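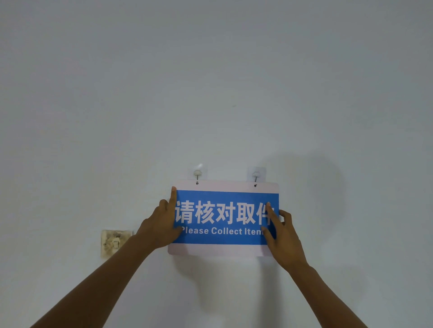

Taller > Trucos > Enseñar al robot

2022-02-05 – Sławomir Kozłowski

¡Colgar un cartel de dos ganchos tiene más miga de lo que parece! Cuando le enseño una tarea así al robot, primero la hago yo despacito, con las dos manos a la vista – nada de taparlas con la manga. Luego la repito con el mando a distancia, un agujero y después el otro. Yo grabo 40 repeticiones y borro las torpes.

Recientes
Ganchos adhesivos sin marcas
Mi mando Zivness, por dentro
Limpiar interruptores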